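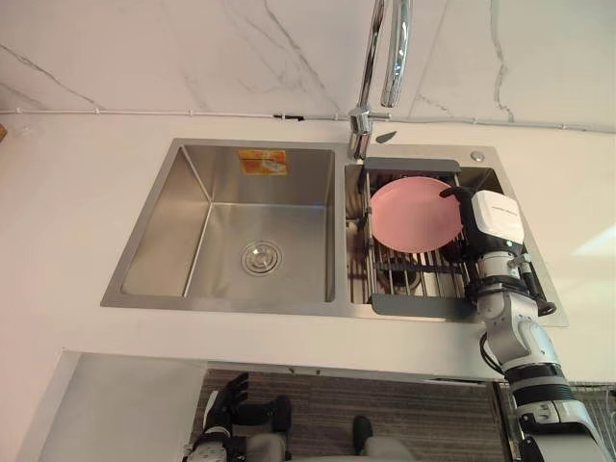
Home Robotics Board > Buying Advice

Jeler kitchen trial – is anyone paying for this?

Posted by draincover, May 15, 2026
14 replies · 3 shares

Bernico are offering the Jeler on a home trial from July. It's £899 for the setup and first month, then £400 a month after that, and for the money you get two arms on a body that stands at your sink and clears the rack. It won't wash anything yet. The washing "module" is promised for later at a price they won't give me.

I went to their open day with a list of questions and came home with most of them. Has anyone here had one in the house?

**saltmarsh_6**
£400 a month to move a plate. I have a teenager who does it for less, badly.

**Keith Inskip**
I've not had the trial but I did go to the same open day, and I think you're being a bit hard on it. The sink is an awful place for a robot. Everything is shiny, the lights bounce off the steel and the worktop, and a wire rack has gaps all over it. Most of the cheaper kits I've looked at won't go near one. I took this while they were running it: 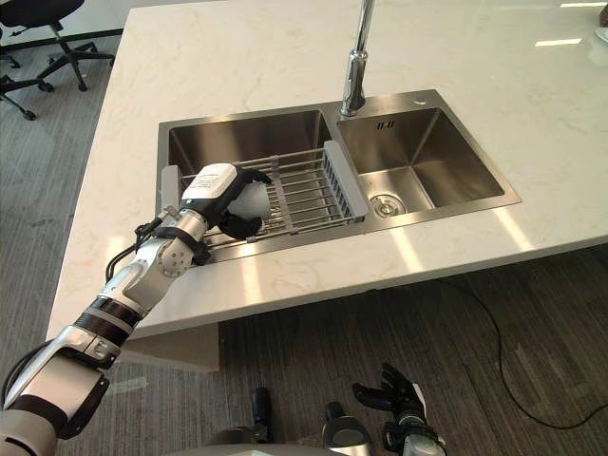

Left hand over the rack, holding the white item. Photo: K. Inskip

You can see the glare on the counter to the right of the sink. That's the bit I wanted people to look at.

**draincover**
Fair enough on the glare. But it's one small white thing and a clear worktop. My sink on a Sunday has a roasting tin, a blender jug and whatever the dog ate out of. I asked if they'd try it with a full load and was told that was "on the roadmap".

**pintpot**
What's the hand like on thin stuff? Saucers, lids, that sort of thing. The Pastar I tested last year was fine with mugs and hopeless with anything flat.

**Keith Inskip**
The fingers curl down over things from above, which suits a cup shape. I didn't see it do a saucer, so I can't say. There is a gripper option too, and the chap on the stand reckoned that was the one for plates. Ask which you're getting before you sign – the leaflet says "hand or gripper" and leaves it there.

**saltmarsh_6**
So you might need both, and do you pay for both?

**draincover**
Yes. I did ask that one. The second tool is £80 a month on top and they fit it for you. You can't swap it yourself without losing the warranty.

**Hjaltadóttir_fan**
Wait for the Hjaltadóttir kit. Same idea, you buy it outright, and the manual is already up so you can read what it can't do. Bernico only show you the manual once you've paid.

**pintpot**
The Hjaltadóttir kit that was coming out last July, and the July before that?

**Hjaltadóttir_fan**
They've been open about the delays. I'd sooner have a late one I own than rent something that stops when the firm does.

**Keith Inskip**
I don't agree with that. Early on I'd much prefer to rent. If it's no good you send it back, and the repairs are their problem. My sister has trouble with her hands and emptying the rack is the job she hates most. For her a slow robot would still be worth having, if it's reliable. That's a big if, I know.

**draincover**
That's the best case for it I've heard, better than anything in the brochure. But then I'd want to know what happens when it drops a glass and she's on her own in the house. The terms cover breakages up to 2 items a month and say the customer clears up.

**saltmarsh_6**
The customer clears up! Put that on the box.

**pintpot**
Has anyone measured the floor space? It has to stand right up against the counter and my kitchen is a galley. I'd have to climb round it to get to the kettle.

**draincover**
Not in the leaflet. I've emailed Bernico about that, the full load and the flat plates. I'll post the reply if I get one. For now I'm keeping my £899.

Log in to reply · Report thread
Contact the moderators | © Home Robotics Board | Back to top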